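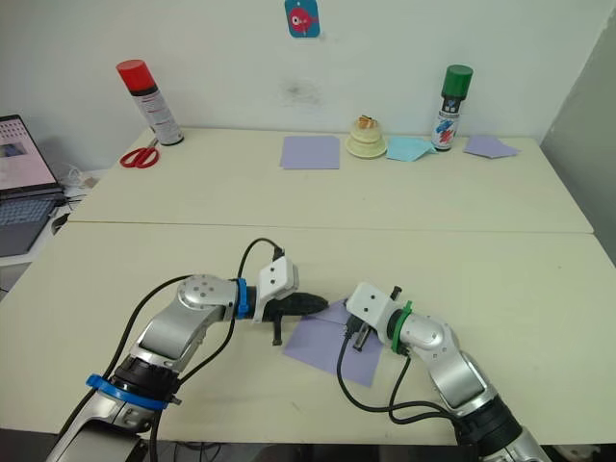 Re: Paper handling on the two-arm bench, and the roster

To: Flokinell floor list
Date: Jul 19, 2023

> Can someone say plainly what the arms mean for the folding
> tables? We've been told they're for the coloured squares only,
> then the Bosman order came up at handover and it sounded like
> that was going across too. Two of us on the early shift have
> our hours tied to that order. Also, who clears a jam?

The Bosman order is staying on the hand tables. It's card, with a centre crease, and the grippers haven't been set up for card. If that changes it will go on this list before it goes on the roster.

The squares are a different matter. Lifting one sheet and laying it flat is the part of the job the arms are being taught, and the Mekesano order of 1825 packs is the first one we'd like to put through them. Folding, checking and packing are still done by hand. Anyone who was feeding squares moves to checking at the same rate and the same hours. I've asked for that in writing and will forward it when I have it.

On jams: stop both arms at the laptop first, then clear the paper. Don't reach in between the grippers while they're live, even if it's only a corner that's caught. Pridis want every stop written down, with the colour of the sheet and which arm had it. Green collar is the right arm. Please write "right" or "left" as well, as the last log had some that only said "the arm".

Keep your sleeves and lanyards away from the cable under the right gripper. It hangs low enough to drag on the paper. I've raised it with Pridis and they say they'll re-route it in July.

Training is two sessions of two hours, paid, in work time. You don't have to do it to stay on checking. If you'd like to, reply to me off list with the shifts you can't make.

I don't have an answer yet on the late shift allowance.

Floor coordinator, Flokinell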